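Why I don't trust the "small change" story

9 Jul 2026

Kesden moved its search box in February, from the top right of the page to the middle of an otherwise bare home screen, and since then I have been sent the same article by three different people. It says that this one change "transformed how members connect". I've read it twice and I still couldn't tell you what was measured.

I used Kesden every day before the change and I use it every day now. I find the same people I found before. What I have lost is the list of recent messages, which now sits behind a tab, so I open the tab. That counts as "deeper engagement", I suppose. More taps, anyway.

The article leans on a test with 300 members. It doesn't say how they were picked, or how long they were watched, or whether the old layout was shown to anybody at the same time. It says 70 of them "explored more". More than what? 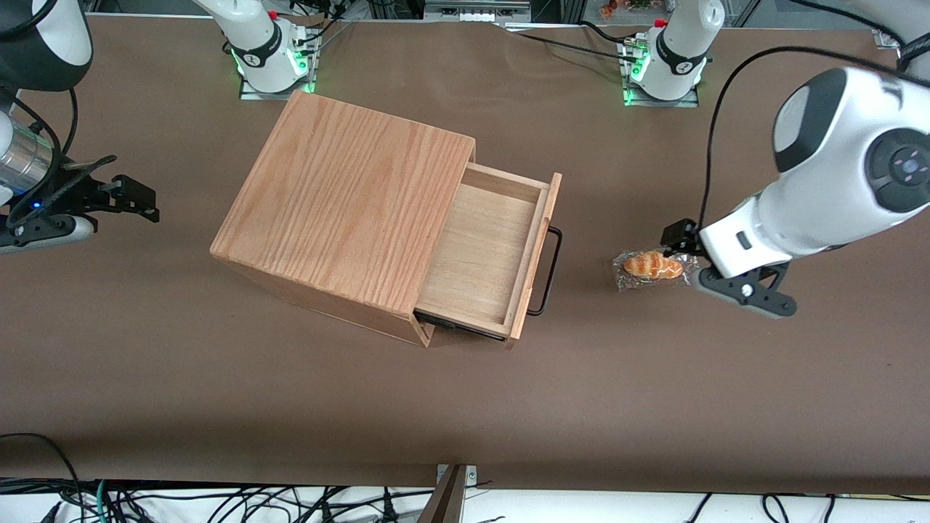 Drawer open, handle to the right.

Fionnuala Cullinane, who used to write release notes for a living and has a low opinion of them, told me I was being unfair. Her argument is that social sites run on tiny choices, and that a button in the right place can decide whether people post at all. Fair enough. I believe that buttons matter. What I don't believe is that you can look back at a site that did well, point at one button and say there, it was that one. Flinenen had the same big central search box for 2 years and it closed. Nobody wrote a series about that.

There's also the matter of who tells these stories. The Kesden piece was written by the design team at Kesden. The follow-up was on the Nasdale blog, and Nasdale sells the testing software Kesden used. I'm not saying either of them is lying – I'm saying I'd like to hear it from somebody with nothing to sell.

Seija Suominen sent me the slides from a talk she gave on this, and they're a good deal more careful. She went through 50 redesigns and sorted them by whether anything else had changed in the same month: prices, adverts, a new phone app. Nearly all of them had something. She doesn't claim the layouts did nothing, only that you can't pull them apart afterwards. I'd have liked to see more on the few that were left over, but the slides stop there.

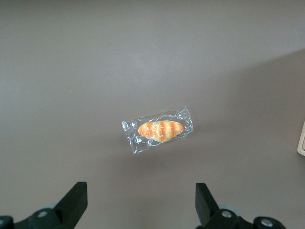

Bread roll, still in its wrapper.

Keskinen are apparently next. They're going to hide the number of followers on every profile, and the announcement already says this "will make conversation kinder". Will make! It hasn't been switched on yet. I've written the sentence down and I'll look again in February, if the page hasn't been quietly edited by then.

If you work at any of these places and have the proper figures, do send them. I'd put them up in full, including the ones that make me look daft.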